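Arm cell, play kitchen bench – inspection checklist with comments
Site: Listov, cell 2
Checked by: Rhona Galbraith
Date: September 28, 2018
Hours on the arm at check: 1,219

1. Base clamps and post bolts
Pass. Paint marks on the bolt heads line up. I put a wrench on them anyway – paint marks only tell you about the paint.

2. Elbow play
Pass, barely. Less movement than in April, though Hamish measured it then and I doubt we pushed equally hard. Same method next time, please, written down.

3. Forearm rail bolts
Pass. One took a quarter turn. The Itadex sheet calls these "maintenance free." I would keep checking.

4. Cables
Watch. No nicks found. Slack at the wrist is tighter than I like at full reach.

5. Gripper fingers
Fail. Left pad is worn smooth at the tip. The log claims 342 clean grips in a row, and I'd like to know who decided what clean meant.

6. Clearance over sink and faucet
Pass at working speed. Not tested at full speed, so don't quote me on that.

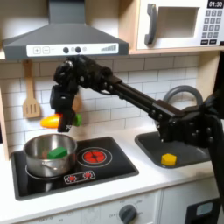
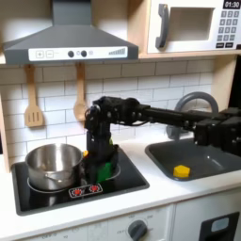 Arm at the cooktop, with the pot on the left burner in both photos. Photos: Hamish Matheson / Clindis

7. Approach to pot
Watch. The rim is the hard thing most likely to get hit. The taught height has no margin written against it. Add one.

8. Kitchen unit fixed to bench
Pass. Pushed it from both sides. If the unit shifts, every taught point is wrong, so this stays on the list whatever Mahmoudi say about their brackets.

9. Emergency stop
Pass. Pressed three times, once with the arm moving. It stopped each time. The arm sags a little afterward – keep hands out from under it.

10. Motor temperature
Wrist motor read 59 C after the long run. Inside the limit we were given. I have not seen where the limit comes from.

To do before the next run: new gripper pads, both sides. Reroute the wrist cable. Hamish to send the April elbow readings.

Released for slow running only. R.G.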